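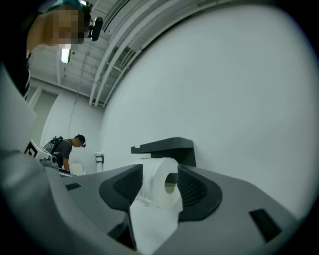

白色墙面上的黑色纸巾架与无芯卷纸

卫生间卷纸的更换、悬挂与存放
住户服务手册·家务提示

本篇供各楼栋住户及保洁人员参阅,内容包括卷纸的选购、纸架的安装位置、更换步骤、日常清洁、备用卷纸的存放以及常见问题的处理。文中所列做法适用于普通住宅卫生间,也适用于公共区域的小型洗手间。本篇由伊特科姆(Itcombe)住户服务处编写,2024年8月修订。

一、选购前的确认

购买卷纸之前,应先确认家中纸架的类型。市面上常见的纸架有横杆式、单臂式、弹簧轴式和封闭盒式四种。横杆式与单臂式取放方便,对卷纸尺寸的要求较宽;弹簧轴式须将轴体穿过卷纸中孔,中孔过小时难以装入;封闭盒式对卷纸外径有限制,外径过大则盒盖不能闭合。

卷纸分有芯与无芯两类。有芯卷纸中央有硬纸筒,中孔规整,转动顺畅,用完后纸筒可归入废纸回收。无芯卷纸没有纸筒,同样体积下用纸量较多,但中孔容易在运输和堆放中被压扁。使用无芯卷纸的住户,宜选配支杆较细的纸架,并在装入之前用手指将中孔轻轻撑圆。

包装上标注的“克”“层”“段”“节”含义各不相同。比较价格时,应以净重为准,不宜只看卷数。以本处统一采购的一种整箱卷纸为例,每箱16卷,每卷200节,箱体侧面注明层数与净重。住户自行购买时,可参照同样的项目逐一核对。

老旧管道的住宅,应选用标明可在水中分散的卫生纸。面巾纸、厨房用纸和湿巾的湿强度较高,不得投入便器。

二、纸架的安装位置

纸架宜装在便器侧前方的墙面上,以坐姿伸手可及、无须转身为准。安装前请家中成员分别试坐,用铅笔在墙上标出各自顺手的位置,再取折中的高度。有老人或儿童的家庭,以其使用方便为先。

纸架应避开淋浴喷头的水溅范围,与洗手盆也应保持适当距离。干湿不分离的卫生间,建议选用顶部带有平板的纸架,平板可遮挡一部分自上方落下的水滴。

墙面为瓷砖时,钻孔应使用瓷砖钻头,先以低速开孔,待钻头站稳后再加速。不得使用冲击档直接打在砖面上。墙面为石膏板时,须使用石膏板专用膨胀件。钻孔之前应确认墙内水管与电线的走向;租住户还应事先向房东或管理处提出书面申请。

选用免钉胶或背胶安装的,墙面须先用酒精擦拭,待完全干燥后再行粘贴。粘贴后按产品说明静置,静置期间不得挂放卷纸。乳胶漆墙面容易连漆皮一并脱落,一般不建议采用粘贴方式。

三、更换卷纸的步骤

1. 洗手并擦干。手上有水会使外层纸张粘连,撕开时容易成片破损。
2. 取下旧纸筒。旧卷所剩无几时,可将余纸取下,放在置物板上先行用完。
3. 用干布擦拭支杆和托架,除去纸屑。
4. 拆开新卷的封口。封口胶粘得较牢的,应沿边缘慢慢揭起,不要用指甲抠挖。起头破损严重时,撕去最外一圈即可。
5. 检查中孔。中孔变形的,将卷纸侧放,用手掌在外缘均匀按压并转动,使其恢复圆形。
6. 将卷纸套入支杆,推至底部。支杆末端有挡头的,确认卷纸已越过挡头。
7. 轻拉纸头,检查转动是否顺畅,并使纸头自然下垂一小段。纸头过长容易拖到地面或沾湿,应予撕去。

关于纸头朝外还是朝内,两种挂法均可。纸头朝外,即自卷纸上方绕出,取用时容易找到起头,手指也不易碰到墙面,公共洗手间统一采用此法。纸头朝内,即自卷纸靠墙一侧垂下,卷纸不易因碰撞而大段散开,家中有幼儿或宠物的住户可以考虑。同一住所内宜保持一致。

四、纸架的日常清洁

纸架顶部和支杆根部容易积存纸屑与灰尘,深色纸架上的浮尘尤为明显。建议每周用微湿的软布擦拭一次,随即用干布收干。擦拭时应先将卷纸取下,以免受潮。

喷漆或烤漆表面不得使用钢丝球、去污粉和强酸类洁厕剂。水垢可用稀释的白醋浸湿软布,敷在水垢处片刻后擦净,再以清水擦拭。天然石材墙面遇酸易受侵蚀,附近如为此类墙面,应改用中性清洁剂。不锈钢纸架出现浮锈时,可用小苏打调成糊状,顺着纹理轻擦。

含氯消毒剂与酸性清洁剂不得混合使用,也不得先后用于同一处而不作冲洗。清洁时应开窗或开启排风。

每年4月的例行检查中,请顺带检查纸架的螺丝。托架有晃动时,先拆下面板,拧紧固定座,再装回面板。螺孔已经松脱的,应更换膨胀件,不宜以牙签等物填塞了事。

五、备用卷纸的存放

卷纸吸湿性强,整箱存放应选择干燥、通风、避光之处,如走廊储物柜或卧室衣柜上层。箱体不得直接放在地面,可垫以木条或隔板。不应与樟脑丸、洗衣粉、香薰等气味浓烈的物品同柜。

卫生间内的备用量以一至两卷为宜,放在带盖的容器中或高处的搁板上。外包装未拆的卷纸可保留塑料膜,临用时再行拆开。无芯卷纸应竖直码放,上方不压重物。

顶部为平板的纸架,板上可临时放置手机或小包湿巾。板面较窄的,不宜放置玻璃瓶和盛有液体的容器。

取用应遵循先进先出的原则。新购的卷纸放在后排,原有的移至前排。格兰盖特(Grangate)楼的住户采用在柜门内侧贴纸记录的办法,每次开箱时写下日期,据此推算下次采购的时间,做法简便,可供参考。该楼公共洗手间去年共领用卷纸1,088卷,按此登记后,各层的领用情况已能逐月核对。

六、常见问题的处理

卷纸转动过松,一拉即散出一大段:可将卷纸轻轻按扁后再装入,使中孔略呈椭圆,转动阻力随之增大。

卷纸转动不畅,一扯即断:多为卷纸外径过大,与墙面或顶板相抵。可先取下使用,待外径减小后再挂回。中孔过紧的,按第三节第5项处理。

卷纸从支杆上滑脱:检查支杆是否向下倾斜。单臂式纸架的支杆应保持水平或末端略微上翘,固定座松动是倾斜的主要原因。

卷纸受潮:仅外层受潮的,撕去受潮部分即可。整卷受潮后出现霉点或异味的,应予丢弃,不得晾干后继续使用。

墙面在纸架周围出现擦痕:多由取纸时手指反复接触墙面所致。乳胶漆墙面可用白色橡皮轻擦,或以微湿的海绵自外向内擦拭,用力应均匀。仍不能去除的,可用同色漆作小面积修补。

七、公共洗手间的补充规定

保洁人员每次巡查时,应检查卷纸余量。余量不足以维持到下一次巡查的,应及时补换,换下的余卷收回工具间,供擦拭台面使用,不得放在地面或水箱盖上。每间洗手间的备用卷纸不超过6卷,统一存放于上锁的柜内。

更换时须佩戴干净的手套,清洁便器所用的手套不得用于更换卷纸。更换完毕后,将拆下的包装膜一并带走。

纸架损坏的,由保洁人员填写报修单,注明楼层与隔间位置,交阿尔巴娜·布瓦耶(Albane Boyer)登记;配件由坦巴·西索尔(Themba Sithole)统一领取并安排更换。住户室内纸架不在公共维修范围之内,需要代为安装的,可在住户服务处窗口预约,配件自备。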